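4.3 Preparing a Feature for Playback

This section covers loading a feature onto the Stikico screen server, building the show list, and setting the house light cues. It assumes that the server is already connected to the projector and the sound processor (see 4.1 and 4.2).

Before you start

You need an operator login, the drive supplied by the distributor, and the key file for your screen. The key file normally arrives by email, separately from the drive.

Caution: Do not remove the drive while the Ingest light is flashing. A partial copy must be deleted by hand before the film can be loaded again.

Loading the film

1. Insert the drive in Bay 2 and wait for the title to appear under Sources.
2. Select the title and press Ingest. A feature with a picture file of 337 GB will not fit on a server with the base storage set. Check free space first under System > Storage.
3. When the status changes to Complete, press Verify. Verification can run during a show, but at reduced speed.
4. Copy the key file to a USB stick, insert the stick in the front port, and select Keys > Import.
5. Open the title and read the key window. Both the start and end times are shown in local time.

Note: A key is issued for one server. If the server board has been replaced, the old key will be refused even when the dates are correct. Request a new one and quote the serial number shown on the System page.
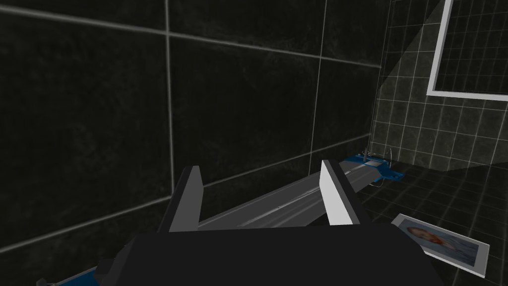

Gianni Valentini: Step 5 should mention previews. Our key opened at midnight and we had a run-through booked for Saturday at 11 p.m., so the film was on the server, verified, and would not play. Please add a line telling people to compare the window with the first test run as well as the first public show.

Note: The key window applies to all playback, including tests and private screenings. Compare it with the earliest time at which you intend to run any part of the film.

Building the show list

6. Select Shows > New and enter a name. Names longer than 12 characters are shortened on the booth panel.
7. Drag the items into the list in playing order: advertisements, trailers, rating card, feature.
8. Check the picture format of each item. Trailers are often supplied in flat format when the feature is in scope. Add a Format cue wherever the format changes.
9. Set the sound level for the trailers. The level stays in force until the next Level cue, so place another at the head of the feature.

Setting the light cues

10. Add Lights Half at the first trailer and Lights Out at the rating card.
11. Add Lights Half at the start of the end credits. If the film has a scene during or after the credits, move this cue to the end of that scene. The offset is printed on the distributor's sheet.

Caution: Cues are tied to the item they were placed on. Replacing a feature file with a new version removes every cue attached to the old one.
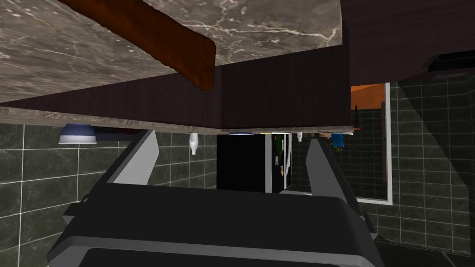

Page last changed: May, by Ermanno Lombardi

Testing the show

Run the first two minutes of the list, then use Skip to Cue to step through the rest. Confirm that the masking has reached its stop before the picture appears. On Jostov masking motors, add a delay of 2 seconds to each Format cue. Sartori motors report their own position and need no delay.

If the picture plays without sound, open Audio > Routing and confirm that the processor input is set to Digital 1. If subtitles are missing, check that the subtitled version was ingested; it is listed as a separate title and has its own key.

Save the show and set Schedule to On. Scheduled shows start without further action from the operator.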